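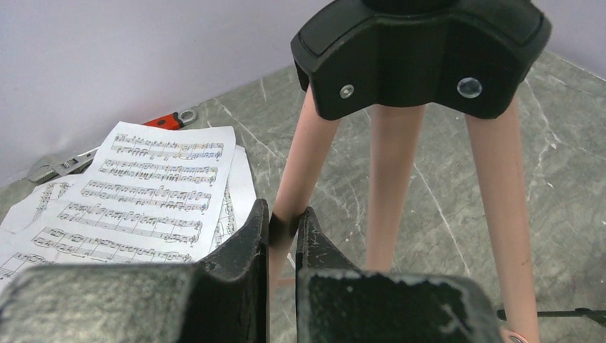
Week 2: Why Three Legs Don't Wobble

Course handout, Everyday Statics. Instructor: Margareta Bogdan

You have all sat in a cafe folding a napkin to put under a table. Today we study your enemy.

Any three points that aren't in a line sit on exactly one flat plane. Set down a stool with three feet and all of them touch, however bad your floor is. Add a fourth foot and it has to land on a plane the others already picked. It usually declines.

So why do most chairs have four legs? Tipping. Draw straight lines between the feet. Your weight has to fall inside that shape. A triangle gives you less room to lean than a square of the same reach, and people lean. Students lean a lot, mostly toward the door.

Terms for the quiz:
Support polygon: the shape you get by joining the feet.
Center of gravity: the point where the weight acts, as far as your math is concerned.
Tipping edge: the side of the polygon you are about to regret.

Problem A. A stool has three feet evenly spaced on a circle with a radius of 16 inches. How far from the center is the nearest tipping edge? (Half the radius. Now show me why. The answer alone earns nothing, as Murali Marar's section found out in January.)

Problem B. Same stool, weight of 20 pounds, and a cat jumps onto the rim midway between two feet. Find the heaviest cat the stool can stand. Ignore the cat's opinion.

Read the Sakai chapter before lab. Bring a ruler, and a stool if you own one.

Questions: see Chie Furukawa, course office
2 min read | 16 shares | Back to top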